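Review: Pirmont Service Kit for the Erkirau Bench Cell, After a Season of Use

By Torquil Baxter

I look after one sorting cell. It has a long belt conveyor with a green belt, a row of blue bins in front of it, and a two-armed robot with five-fingered hands that works over both. Until July I serviced it with whatever was in my toolbox. Then the shop bought the Pirmont service kit, the one sold for Erkirau bench cells and similar machines, and I have used it for every scheduled check since.

The review covers the kit. I am not rating the robot or the conveyor, though both come into it.

What comes in the case

The kit arrives in a hard case with a foam tray. Mine had a belt tracking gauge, a set of ball-end hex keys, a small torque driver, a straightedge, a finger travel card, connector caps, a tube of thread compound and a spiral-bound book of check sheets. There are 49 sheets in the book, one per service, and each tears out along the edge. I keep mine in a binder next to the controller.

The foam is cut well and everything goes back where it came from. The case latches are stiff. One of them pinched me twice in the first week and I have filed the corner down.

Belt and frame checks

The tracking gauge clips onto the side rail and tells you how far the belt edge has wandered. You set it at the infeed end, run the belt for a few minutes at low speed, stop it and read it again at the other end. On our conveyor the rails are slotted aluminum extrusion, and the clip fits the slot without rocking. I tried it on an older Ullex conveyor across the shop and the clip was too wide, so check your profile before you order.

The straightedge is for checking that the near rail sits level with the belt. This matters more than I expected. Our robot works with its fingertips close over that rail, and when the rail had crept up a little at one end the left hand kept faulting on contact. I had been blaming the hand. The straightedge found it in a minute, and I loosened the fasteners along the rail, pressed it down and tightened them again with the torque driver. The fault has not come back.

The torque driver is the best tool in the case. It clicks clearly, the handle is long enough to hold properly, and the scale is printed large. It only goes as high as you need for frame and cover screws. For the conveyor feet you will want something bigger.

Hand checks

Most of the check sheet is about the hands, and so is most of the time. The sheet has you stop the belt, put the arms in the service pose with the fingers straight and the thumbs out sideways over the bins, and then go joint by joint.

The travel card is a stiff plastic card with angles marked on it. You hold it beside each finger and compare. It works for the four fingers. For the thumbs it is awkward, as the card is square and the thumb base is in the way, and I ended up trimming one corner with a knife. Pirmont should sell it that way.

For the thumbs I now use a roll of tape as well. I stand the hand over a bin and bring the thumb tip into the hole in the middle of the roll. If the thumb goes in at the same place it did last month, the zero has held. It is a rough test and it is not on the sheet, but it takes seconds and it has agreed with the card every time I have done both. 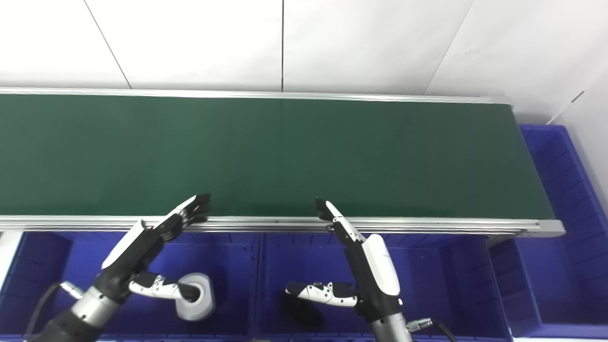

Cables and connectors

Each forearm on our robot has a connector near the wrist with a black cable running off it. The kit's connector caps are for covering those when you unplug a hand. They fit snugly and they are tethered in pairs, so you don't lose one under the conveyor. I had been using tape before, and the residue was a nuisance.

The sheet asks you to look at the cable with the arm in the service pose and again with the arm pulled back. Do both. A loop that looks generous with the hand out over the belt can press against the bench edge when the arm comes home. I found a shiny spot on the right cable that way and moved the clip down an inch.

There is no cable tester in the kit. At this price I think there should be one. I borrowed a Borbély unit from the maintenance cage, and it did the job.

The check sheets

The sheets are clear and in a sensible order, with room to write. My first full service took 34 minutes, and I was reading every line. I am faster now, though I still follow the sheet.

Two complaints. The line for belt tension comes after the line for tracking, and it needs to come first, because changing the tension moves the belt and you have to do the tracking over. I have written a note on the inside cover so the Friday shift does it in the right order. Also, the sheet says to service every 1000 cycles, and on a sorting cell that comes up far too often. We go by the calendar and move the date up if the fault log starts filling.

There is nothing on the sheet about cleaning the bins. Ours have ribbed walls and they hold dust in the grooves. I added a line by hand: lift out, wipe, put back against the stops. If a bin goes back crooked the thumbs can catch the rim in the service pose.

Wear so far

The hex keys are holding up, apart from the smallest, which has started to round off. The gauge still reads the same against a steel rule. The printing on the travel card is fading where I hold it. The thread compound is ordinary stuff, and when the tube is empty I will buy whatever the supply counter has.

I called Pirmont once to ask about a replacement for the small hex key. They sell it in packs of 3 and not singly. The pack came in a padded envelope within the week.

Who should buy it

If you have one cell and no proper tools for it, the kit is worth having. The torque driver and the gauge would cost you a fair part of the price bought separately, and the sheets save you writing your own. If you already have a good driver, ask for the gauge and the sheet book alone. Pirmont will sell them that way, though it isn't listed in the catalog.

Four out of five. I took one off for the missing cable tester and the square card.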